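Reviews > Phones > Accessories > Opinion

6 comments · 123 shares

Chargers Cables Cases Mounts Opinion

The wattage printed on a phone charger is the least useful number on it. It states what the charger can supply under one set of conditions, usually with a single port in use and a cable rated to match.
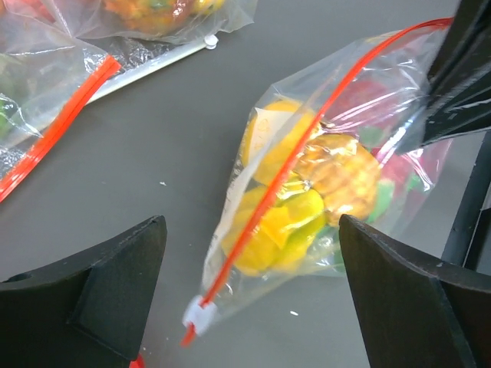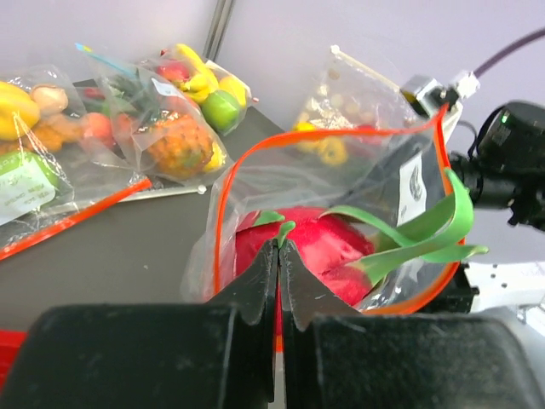
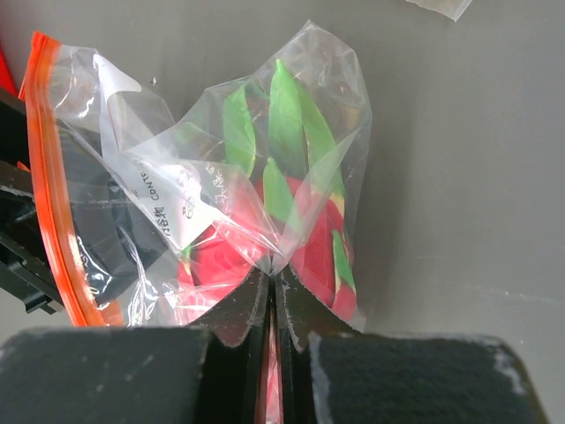 What matters is how the charger shares its output. The Kendetti wall charger I bought in July has two ports. Plug in a phone and it draws full power. Add a pair of earphones to the second port and the charger cuts the first to less than half. The earphones need almost nothing, but the split is fixed. The phone then takes 14 minutes longer to reach half charge.

The Lenihan unit handles this better. It checks what each device asks for and divides the output to suit, although it does drop both connections for a second or two whenever a plug goes in or out. For a phone this is harmless. For a small hub with a drive attached it can mean a lost file copy.

Ka-ming Kao, who edits this section, argues that most people charge overnight and will never notice. I accept that for the bedside. It does not hold for a desk or an airport bench, and those are the places where people pay extra for a second port.

Cables add a further problem. I have six in a drawer and only two carry a rating anywhere on the plug. Etorel prints the figure on the sleeve near the connector — a cheap fix, and one that other makers could copy tomorrow.

My view is that the box should carry a short table: each port alone, then each pair together. Hiu-tung Hung has suggested adding the temperature at which output is reduced. I would leave that to the manual. The port table should be on the front, in type no smaller than the headline wattage.

Previous Next Back to Opinion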